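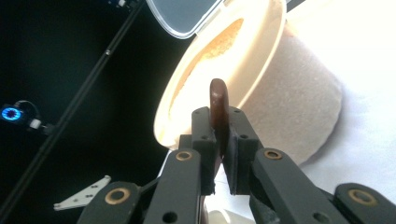
What's the best way to store small bits and pieces in a round tub so I can find them again?

Posted by tubsandtins, Wed 8 February

I've got a big round cream tub in the craft room that swallows every little tab, clip and offcut I own. I end up tipping the whole lot onto the table. Any ideas?

Privard
Lay it on its side! I did this in January and I'm still thrilled with it. You look straight in through the mouth, the small stuff sits in one shallow layer along the curve, and you can pick out a single piece without digging. Wedge a rolled tea towel on either side so it doesn't wander. Dark brown or black bits show up beautifully against a pale colour, so keep those in the cream one and put your whites in something darker. I'd stop at a third full – any more and they slide out the front.

Piler
zip bags. done

Radebe
Love the sideways idea, but if you've got kids or a cat I'd keep the tub upright and drop smaller containers inside. I use 7 old yogurt cups in mine, sorted by colour, plus a 700 mL margarine tub in the middle for the odd shapes. Thin flat pieces go in standing on edge like file cards, and you can flick through them so fast! Label the rims with masking tape. Pencil is fine, you'll change your mind about the categories at least twice.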